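1/ Good morning from a very gray Sat 6 February! I promised a few of you I'd write up how I finally got my notes, my reading list and my half-written drafts to behave across the tablet, the phone and the old laptop. Get a coffee, because I do go on a bit.

2/ Some background. I've kept everything in Tremivau for years, and as of this morning that's 2785 notes. Recipes, meeting notes, the packing list for a trip we never took, all of it. I love it dearly, but on three devices it had started to drive me up the wall.

3/ The trouble was conflicted copies. I'd fix a sentence on the phone while waiting in line, open the laptop at home, and there would be two versions of the same note, each with something the other didn't have. I had 164 of those piled up by New Year's. I'd been avoiding the folder the way you avoid a closet.
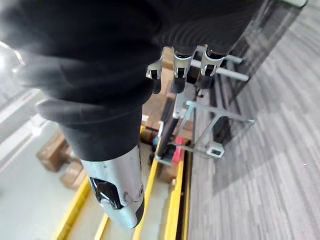 4/ FIRST THING: pick one device to be the boss, only for the cleanup. Mine was the laptop. I turned off sync on the tablet and the phone (Settings, then Account, then Pause on this device) and left them off the whole evening. It felt wrong, like leaving the house without keys, but please do it.

5/ Then export everything before you touch a single note. Tremivau will give you one big zip file. I put mine on a thumb drive AND in my Gadodstead storage, and I opened a few notes out of the zip to be sure they had words in them. I once kept an empty backup for a year, so I check now.

6/ SECOND THING: go through the conflicts oldest first. I started with the newest ones and got hopelessly tangled, and had to go back. If you sort by date created (the little arrow at the top of the list, which I had somehow never noticed), most of the old ones are easy. You look, you shrug, you delete one.

7/ For the harder ones I put the two copies side by side in split view and pasted the missing bits into the longer one. It's slow going. I had the radio on and a blanket over my knees and it was a rather nice evening, all things considered.

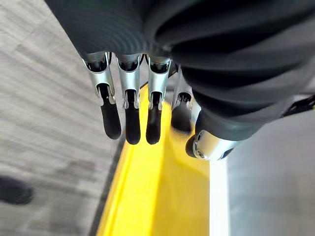 8/ By bedtime I was down to 11 that I truly couldn't decide on, so I tagged those "later" and went to sleep. They are still tagged "later." I'm at peace with it.

9/ I should say I deleted a lot of plain old junk along the way too. The count was down to 2513 by the time I turned sync back on - wait, I see I've muddled you, because up in post 2 I gave the number from this morning. I brought in a big batch of my old recipe clippings since then. Sorry! The cleanup was a couple of weeks ago.

10/ THIRD THING: turn the other devices back on one at a time. Tablet first, let it finish completely, and only then the phone. I left the tablet plugged in overnight with the app open on the screen. The phone took the length of one breakfast.

11/ Now for the habit that has made the most difference, and it's so small I'm almost embarrassed. I wait for the little check mark before I close the app. On the phone it shows up in the top corner after a second or two. I used to lock the screen the moment I'd typed the last word, and I'm fairly sure that's where most of my duplicates came from.
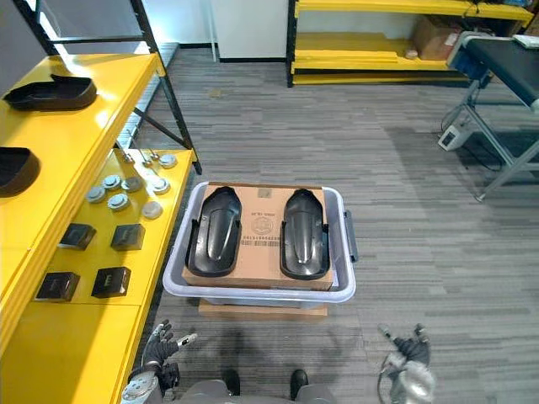
12/ A few people have asked about moving a draft from phone to laptop without saving it anywhere first. I use the clipboard sharing for that - copy on one, paste on the other. Both need Bluetooth on and both need to be signed in to the same account. It's lovely for a paragraph or a web address. For anything long I'd still make it a real note.

13/ And to whoever wrote to me about the Ó Néill keyboard: yes, I still use it, and yes, it switches between the tablet and the laptop with one key. It does sometimes forget the tablet if I haven't used it for a few days, and then I have to pair it all over again. I grumble and do it.

14/ Next up is my photo library, which lives in Trurside and is in far worse shape than the notes ever were. I'm giving myself until April. If any of you have moved albums out of there and kept the captions, please tell me how you did it, I'm all ears!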